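Selbridge Community Pantry: how your grant is going
Wednesday, June 26, 2024

Hi Slavica,

You asked for something short this time, so I'll do my best (you know what I'm like). The Wudov money has now been with us for two quarters and I'm really happy with where we've got to. We're packing 75 hampers a week, up from 50 when we started, and the Uvham run is finally going out on the same day as the Selbridge one!

The second-hand fridge from Zou has been a bit of a saga. It went in fine, then the door seal gave up, and we waited five weeks for a new one. Dairy was off the list that whole time and people noticed. It's sorted now, and the repair came out of our own kitty, so you won't see it in the figures. 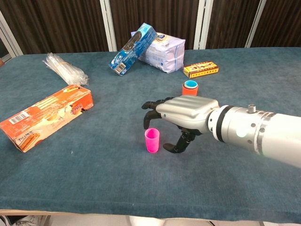 Špela Vukadinović

What families keep asking for is small stuff. Single serves, things a kid can open after school, things that don't need a stove. We'd budgeted mostly for big bags of rice and flour, and plenty of that is still on the shelf, so I'd like to move part of the dry goods line across to snacks and lunchbox food from September if you're okay with that. The total stays the same.

Sign-ups are at 101 households. The waiting list is short but it's there, mostly out Uvham way, where the bus got cut back and petrol is a killer.

Still to do: the new shelving, the labels in other languages (half done), and the receipts for April, which I promise are in a folder somewhere on my desk. I'll scan them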